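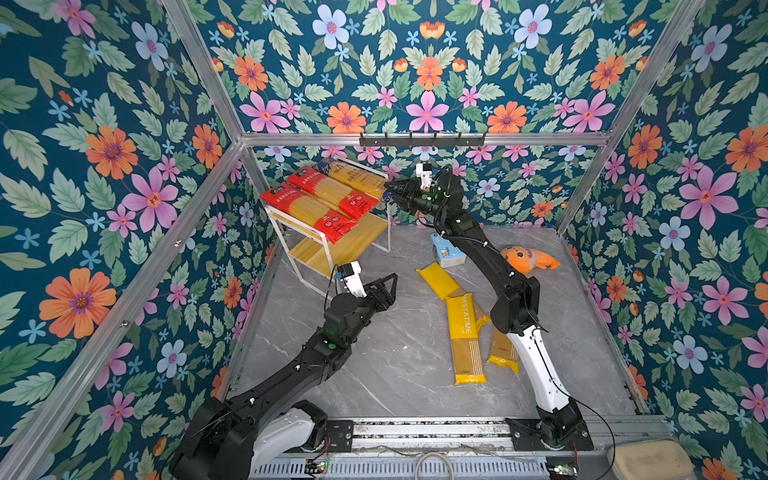

October 3, 2024
By Orysia Vakulenko

The letter from the ferry company came while Daryna was painting the back door. It said the Tirnero service would stop at the end of the month, and that holders of a season ticket could write in for a refund. She read it on the step with paint on her thumb, then put it under the tin.

Her aunt Oksana had taken the ferry to Brestaro every working day for 16 years. She had kept the books at Savchuk's, the rope merchant, and she still went across once a week to have her hair done.

"They can't stop it," Oksana said that evening. "How would people get over?"

"There's the bridge."

"The bridge is 11 miles up."

"There's a bus."

Oksana went on peeling potatoes. She peeled too many and had to put half of them in a pan of water for the next day.

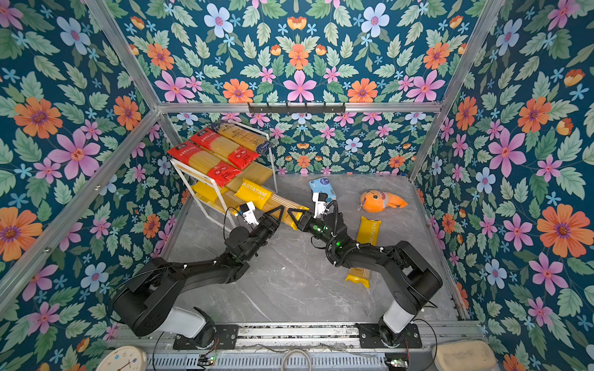

Photo: Covadonga Nieto

They went over together on the last morning. It was raining a little and the deck was wet, so they sat inside by the heater. Zakhar Tkachenko came round for the fares as he always did, although he said he didn't think anybody would mind if he let them off. Oksana paid him. She wanted the ticket.

It was number 836. She folded it and put it inside her glove.

"What will you do now?" Daryna asked him.

"My brother's got a yard at Iltumel," he said. "He's been on at me since May."
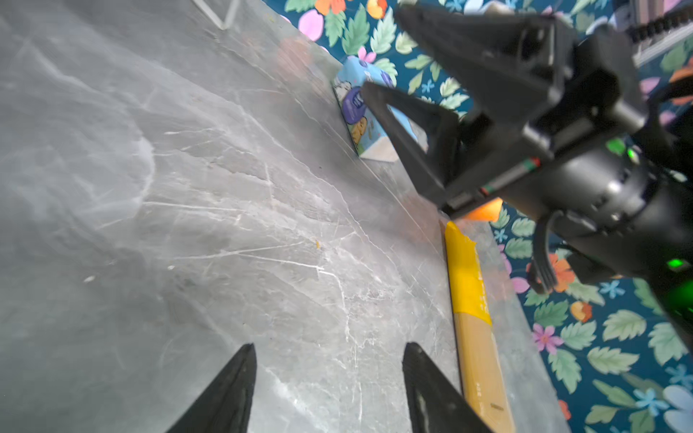
At Brestaro the hairdresser was running late. Daryna bought two buns and they ate them in the bus shelter, reading the timetable. The journey home by road took 90 minutes, with a change.

"I could have it cut short," Oksana said. "Then I'd only need to come once a month."

"You've never had it short."

"I had it short when I was married."

Daryna hadn't known that. She brushed the sugar off her coat and asked what it had looked like. 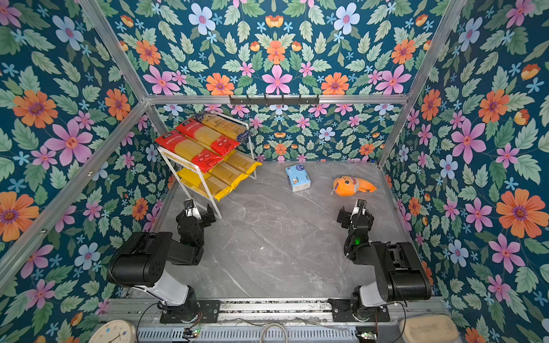
"Like a boy's," said Oksana. "Your mother cried — I don't know why, it was my head." She looked at the clock over the chemist's and stood up. "Come on. She'll be ready for me."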